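Chores group, monthly meeting, minutes
Last updated: March, 4:40 pm

Present: Sadia Ghauri (chair), Arnness people (two, one on the phone), Kütt shop floor lead, Fitia kitchen side, me on notes. Rundach sent apologies and then joined for item 4.

Started 2:10, late, door code again.

1. Last minutes
Approved. One fix: the folding numbers were Kütt's, not Fitia's. Sadia to correct the old copy.

2. Question for today
Same question as in January. Can any of this do a chore yet, start to finish, with a person out of the room. Sadia wants a yes or no per chore for the spring report, no "promising". Long argument about what counts as a chore. Settled: a thing you would ask a teenager to do in one sentence. Clear the table. Put the drinks back. Restock the low shelf.

3. Where we are per chore

Clearing a table. No. Gets single items if they're spaced out. Stops when things overlap or lean on each other. Fitia says a table after lunch is nothing but overlap. Flat stuff (cards, thin packets) still the worst, fingers slide across the top. Arnness wants to try a nudge to the table edge first and then grab. Fitia worried about stuff on the floor. Try it anyway, on cards only.

Bottles. Closest to yes. Upright bottle, grab low, lift, set down. Clear plastic is harder for it than anything with a big label, and half full behaves differently from full. Kütt asked why grab low and not at the neck. Arnness: the neck is narrower and the thing swings. Kütt not convinced, in the shop they all pick by the neck. Both ways to be tried on the same bottles, same day, same person.

Mugs. Maybe. Handle side matters too much. If the handle points at the finger it goes in crooked. Sadia: so it's a no. Left as no.

Pouches and sachets. No. Standing pouch tips over, sachet on a stack brings the one under it along. Phone line dropped here so may have missed something from Arnness, please send it to me.

Restocking low shelf. Kütt ran it on the quiet aisle. 382 items put out, then they stopped becuase the aisle was needed. Kütt's view: slower than a person but they'd live with slow. What they won't live with is somebody standing next to it. Right now somebody stands next to it.

Wiping down. Not looked at this month. Fitia keeps asking. Moved to next time, for real.

4. Recordings (Rundach joined)
Rundach now has 2,048 hand demos sorted and named. Wants to know if we keep going or fix the ones we've got. Too many are the same easy reach at an empty middle of a table. Agreed: fewer, messier. Leave the tabletop how people left it, don't tidy up first. Fitia said their people tidy without thinking, habit. Sadia to put up a sign.

Also speed. Some people rush and the grip closes before the fingers are properly either side. Rundach asks for a short pause before closing. Kütt says nobody on a shop floor pauses. Compromise, pause for the next batch and compare.

Disagreement about throwing out fumbled ones. Arnness wants them kept, they show the recovery. Rundach wants them in a separate folder. Separate folder, kept.

5. Report wording
Sadia read out her draft paragraph. It said machines "can assist with" table clearing. Fitia objected, assist who, it takes more time to set up than to clear the thing. Changed to "can move single items off a table under supervision". Kütt wants the setup time printed next to it. Agreed. Arnness asked for their name not to go next to the mug result. Not agreed, all names go on all results.

6. Money, short
Spare finger pads come in packs of 10, we're down to 3 loose ones. Kütt to order, split the cost with Arnness. Cheaper pads discussed and dropped.

7. Actions
Sadia: old minutes fix, sign, new draft of section two
Arnness: edge nudge on cards, half the pads, send whatever I missed
Kütt: neck vs low grab with the same bottles, order pads
Rundach: folder for the fumbles, pause note to everyone who records
Fitia: leave the table alone after lunch, list of wiping jobs, shortest first
Me: these, out by tonight hopefuly

8. AOB
Fitia asked whether we are allowed to say yes to bottles already. Sadia: not until it's done the whole table's worth with the door shut. Arnness thinks April. Kütt thinks summer. Left open, will go round the table again next time.
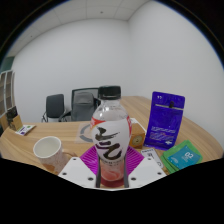

Next meeting same room, 2:00 sharp, Kütt chairs. Closed 3:35.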